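4.2 Shared surfaces and the decline of putting things away

The second complaint we heard, after the one about parking, concerned tables. Every shared workshop in the Walard survey had at least one long table that belonged to everyone, and it was on this table that the property rules went to die. Members who labeled their shelf space with tape, initials and in one case a laminated map would set a jar down on the common table in October and speak of it fondly, as of a relative abroad, when we came back.

We coded 607 diary entries that mentioned a surface of any kind. Of these, 62 described an actual dispute. The rest were what Lenihan's earlier field notes call "sighing entries," in which the writer records the state of the table, blames no one by name, and leaves the reader in no doubt who is meant. Sighing entries were longer than dispute entries and much better written.

Prior work has treated clutter as a failure of storage. On that view, a workshop that buys more shelves should see its tables clear. Stakumwood bought more shelves. Its members filled them within six weeks and the table stayed as it was, although two respondents said it now felt "more deliberate." Mulligan took the opposite course and removed a cabinet, with no effect we could measure, apart from the loss of the cabinet.

A better predictor was the mix of objects. Tables that held a single kind of thing (only lumber, only dishes) were cleared often, perhaps because a person could tell what clearing would mean. Once food items, containers and pieces of wood shared the same surface (Figure 6), members reported not knowing where to begin, and so did not. Senan Lenihan has proposed the term "category stall" for this hesitation. The present authors argued for something shorter and lost.

We do not claim that mixed tables cause the stall. It is possible that people prone to stalling make mixed tables, and the Plidance site, where one member was responsible for most of both, offers support for either reading.

12 comments 3 shares

Figure 6. A mixed surface, with food items, containers and wooden pieces.

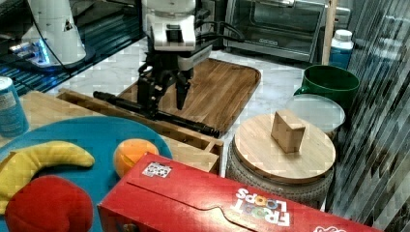

Vol. 6, p. 62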